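Rirka is a small drawing and lettering school on the second floor of the old Leone building in Vustside. We teach people of all ages to enjoy putting a pen on paper again, and we have a wonderful time doing it! Classes run in the evenings and on weekend mornings, with never more than 19 people in the room.

## How we started

Hashini Uddin opened Rirka with one long table and a box of pens left over from her years as a sign painter. The first class was four neighbors who wanted nicer handwriting for their holiday cards. Since then 474 students have come through, and two of those first four still show up every February for the brush lettering course.

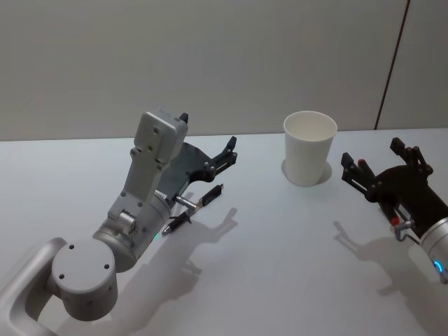
We keep the room simple on purpose. White tabletops, plain walls, good lamps, and paper cups for the pens, so you can pick what you like and get going. People are always surprised by how much they can do with an ordinary pen and a bit of patience (we love that moment, it happens in nearly every beginner class).

## Pens, markers and cups

Everything you need is included in the class fee. You're welcome to bring your own favorites too, and please do tell us about them, we're hopeless pen nerds.

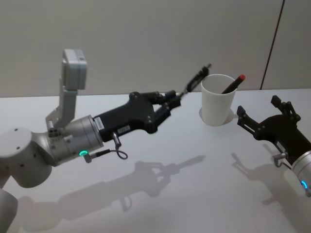 Markers go back in a cup at the end of class, caps on. Our Saturday kids have turned this into a race, and the record is 83 seconds for the whole room. The grown-ups haven't come close. 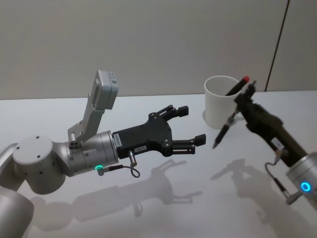 *The white tabletop at Rirka.*

## Who teaches here

Hashini teaches lettering and the open drawing nights. Guest teachers come over from Bulico, the print studio across the street, for comics, maps and poster design. They bring great stories and usually a stack of misprints to draw on the back of.

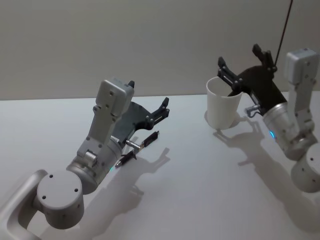

Fine pens get their own class, four sessions long, with plenty of slow lines and cross-hatching. It fills up early, so send us a note if you'd like to be on the list. Beginners are very welcome, and so are lefties!

Page updated 2023-07-08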